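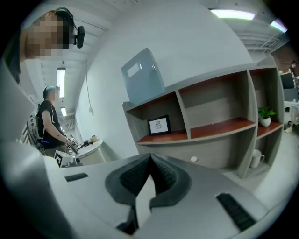

Hallo zusammen, hallo Welington,

ich hänge mich mal an die Mail von heute früh dran, weil mir bei uns genau derselbe Fehler untergekommen ist und ich inzwischen wenigstens die halbe Erklärung habe. Es geht also wieder um den Handgreifer, der mitten in der Aufnahme seine Lage verliert und danach so tut, als wäre nichts gewesen. Unser Gerät hat die grauen V-förmigen Backen mit den feinen schwarzen Rillen, und auf die hatte ich zuerst getippt (Abrieb, Fussel, was weiß ich). Geputzt, getauscht, nichts. Inzwischen schaue ich viel mehr auf den Kasten mit den schwarz-weißen Markern vorne an der Thekenkante und auf die Leuchten an der Decke. Wer mit dem Gerät so dicht am Markerkasten steht wie die Person mit dem weißen Rucksack, hat ihn schnell halb verdeckt, und dann noch eine weiße Theke vor weißer Wand – da bleibt für die Lageschätzung nicht mehr viel übrig, woran sie sich festhalten kann.

Welington Leite schrieb:

> Liebe Liste,
> wir hatten bei Giden gestern wieder den Sprung. Die Aufnahme läuft
> sauber, dann springt die Position des Greifers um eine halbe
> Armlänge zur Seite und bleibt dort. Keine Fehlermeldung, die
> Statusanzeige bleibt grün. Gemerkt haben wir es erst beim Abspielen
> auf dem Arm, der ist uns mit Schwung gegen die Tischkante gefahren.
> Verletzt wurde keiner, aber der Kollege stand näher dran, als mir
> lieb ist. Von 189 Aufnahmen waren 3 betroffen. Firmware ist die vom
> Juli. Kennt das jemand? Und wie prüft ihr eure Daten, bevor ihr sie
> abspielt?
> Gruß, Welington

Zur ersten Frage: ja, kennen wir, und zwar leider genau so. Grün heißt bei Hedolley nur, dass Bilder ankommen. Ob die Lage stimmt, prüft da niemand! Ich hatte das auch jahrelang anders verstanden, steht im Handbuch halt in einem Nebensatz.

Was bei uns passiert: Der Marker ist kurz weg, das System rechnet allein mit dem Beschleunigungssensor weiter, driftet, und wenn der Marker wiederkommt, wird der neue Wert nicht übernommen, sondern der alte Versatz bleibt stehen. Nachstellen kann ich es inzwischen ganz gut. Gerät vor den Marker halten, drei Sekunden warten, zügig wegdrehen. Klappt nicht jedes Mal, aber oft genug, dass mein Kaffee dabei kalt geworden ist. Mit der älteren Firmware habe ich es bisher nicht hinbekommen, was aber auch Zufall sein kann, so lange habe ich damit nicht probiert.

Bei den Leuchten bin ich unsicher. Ogunleye schwört drauf, dass das Flackern die Markererkennung stört, bei Bemitz haben sie die Belichtungszeit geändert und meinen, es sei besser geworden. Zahlen dazu habe ich von beiden nicht gesehen. Falls hier jemand mitliest, der das sauber gemessen hat, bitte melden!

Zur zweiten Frage, und da werde ich jetzt kurz streng: bitte nichts mehr ungeprüft auf den Arm geben. Wir lassen jede Aufnahme durch ein kleines Skript laufen, das die Geschwindigkeit zwischen zwei aufeinanderfolgenden Bildern ausrechnet und alles rauswirft, was kein Mensch mit der Hand schafft. Den Sprung findet es zuverlässig. Die langsame Drift findet es nicht, dafür vergleichen wir Start- und Endlage an einem festen Anschlag. Und das erste Abspielen läuft immer mit gedrosselter Geschwindigkeit, Hand am Not-Halt, sonst keiner in Reichweite. Klingt umständlich, dauert aber kürzer als eine Tischkante neu zu leimen – wir haben da auch schon Erfahrung.

Welington, zwei Sachen würden mir helfen: Hattet ihr bei den drei Aufnahmen einen oder mehrere Marker im Raum? Und schreibt ihr die Rohdaten vom Sensor mit? Wenn ja, schick mir gern eine davon direkt, dann lege ich sie neben unsere. Das Skript hänge ich heute Abend ins Listenarchiv, es ist hässlich und die Kommentare sind teils auf Portugiesisch, aber es läuft.

Viele Grüße
Jutta

Diese Nachricht drucken | Per E-Mail weiterleiten

Zuletzt aktualisiert: Juli

Kontakt | © Listenarchiv Handgreifer | Nach oben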